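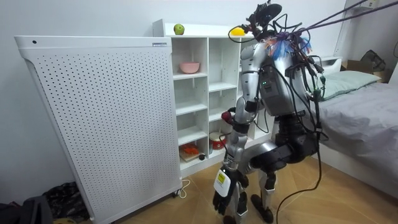
Figure 1. Silver-and-black robot at a white cubby shelf

Pira Applicant Guide
Section 4: Asking for your references and sending in your transcripts
Last revised 02/06/2020

Welcome back, and well done for getting through the account set-up in the earlier sections, as that really is the fiddliest bit. This section takes you through the two parts of a bursary application that depend on other people: the referees who will write on your behalf, and the school or college that holds your marks. If you're applying for more than one award through Pira (the Skedton Entrance Bursary and the Tóth Travel Grant are the usual pair), you only need to do this section once, and you can attach the same references to both when you come to Section 5.

Have a cup of tea handy, along with your student number, the email addresses of your referees and a PDF copy of your latest transcript. You can stop and start as often as you like. Pira saves each page when you press Keep and Continue, but it does not save a page you've half filled in and then closed, so please do press the button before you wander off to look for something.

4.1 Before you add a referee

1. Get in touch with the person first and ask whether they're happy to write for you. An email is perfectly fine, although if it's a teacher you see every day a quick chat after class is nicer for everyone.

2. Tell them which award you're going for, when the reference is due, and a little of what you've been up to since they last taught or supervised you. Teachers in particular may be writing for half the graduating class, and a few lines about your science project or your shifts at the library will help them enormously.

3. Check which email address they'd like to use. Skedton asks for a work or school address wherever there is one. Retired teachers and volunteer supervisors may use a personal address, and you'll find a tick box for this on the form.

Note: Family members can't act as referees for either award, even where they also happen to be your coach or your employer. If your choices are limited (perhaps you were home-schooled, or your school has closed), choose "I need help with this" at the bottom of the page and the awards office will write back to you. 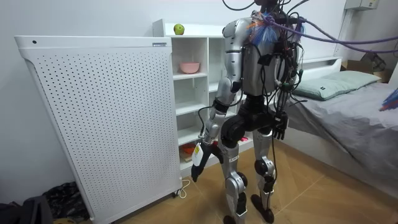 One applicant wrote to us after last year's round to say that she had entered all her referees on the first evening, pressed Send, and only then remembered she hadn't asked any of them. Her advice was to write the emails the night before, sleep on it, and open the form once the replies were in. We think that's very sensible, and we've put the steps in this order with her message in mind.

4.2 Adding a referee

1. From your home page, open My Application and choose References.

2. Press Add a Referee. You may list up to 6 people, though the Entrance Bursary reads only the two you mark as preferred.

3. Type in their name, their position and how long they've known you. Please write out the name of the organization in full. Short forms that everybody in your town would recognize can be a mystery to a reader on the other side of the country.

4. Under "How does this person know your work?", write a few sentences of your own. The box holds 2000 characters including spaces, and there's no need to fill it. Something like "She taught me chemistry in my final two years and ran the science club, where I looked after the junior members" does the job beautifully.

5. Choose whether you'd like to waive your right to read the reference. Both answers are treated the same way by the readers, so go with whichever you're comfortable with.

6. Press Keep and Continue, look over the summary, and then press Send Request.

Caution: Once a request has been sent you can't change the email address. If you spot a typing mistake, withdraw the request and add the person again. Withdrawing does not send them a message, so there's no embarrassment in it.

Your referee will receive a link that works for 21 days. If it runs out before they've had a chance to sit down and write, go back to References and press Renew Link beside their name. Anything they've saved so far will still be waiting for them.

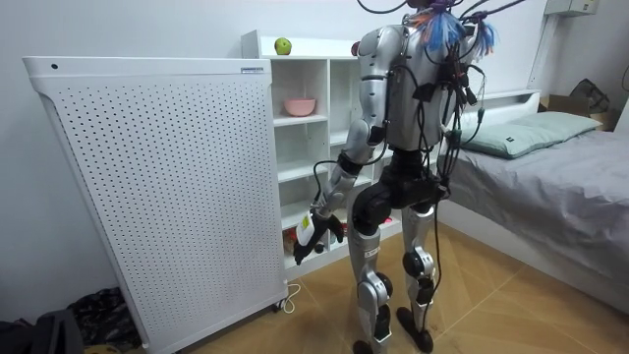 Figure 3. Reaching into a lower compartment

4.3 Uploading your transcript

1. Open My Application and choose Marks and Transcripts.

2. Pick the type of transcript from the list. "Interim" is for students still in their final year, and "Final" is for anyone whose marks have been confirmed by the school or the ministry.

3. Press Choose File and find the PDF on your computer. The limit is 4 MB. A scan in colour can easily creep over this, so if yours is refused, try scanning it again in greyscale at a lower setting.

4. Open the preview and read it right through to the last page. The grading key is often printed on the back of a paper transcript, and it's the page people most often forget to scan. Without it, the readers may have to write to your school, and that can hold up your file for a week or more in June.

5. Press Keep and Continue.

Note: If your school sends transcripts through Fomgate, you can skip the upload altogether. Choose "My school will send this" and enter your Fomgate number. You'll need to have given consent on the Fomgate side as well, and we can't do that part for you, much as we'd like to.

Note: Transcripts in a language other than English or French need a certified translation. Put the original and the translation together in one PDF, original first.

If you see message 368 ("Record held for matching"), please don't upload the file again. The name on your transcript is a little different from the name on your account, very often because of a middle name or a hyphen, and a person in the awards office will have a look and match the two by hand. You'll get an email once it's sorted.

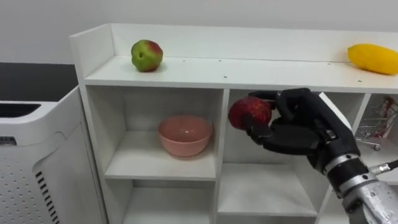 4.4 Checking that everything has arrived

1. Go to your home page and look for the Progress panel on the right-hand side. References and transcripts each have a line of their own.

2. A line marked Requested means we've asked and are waiting. Opened means your referee has followed the link. Received means it's safely with us, and you may cross it off your list.

3. If a reference is still at Requested after a week, a friendly reminder from you is usually kinder and quicker than one from our system. Ask them to look in their junk folder too.

4. When every line says Received, the Section 5 button turns green and you can go on to your personal statement. You're welcome to start drafting it earlier in your own word processor and paste it in when the button appears.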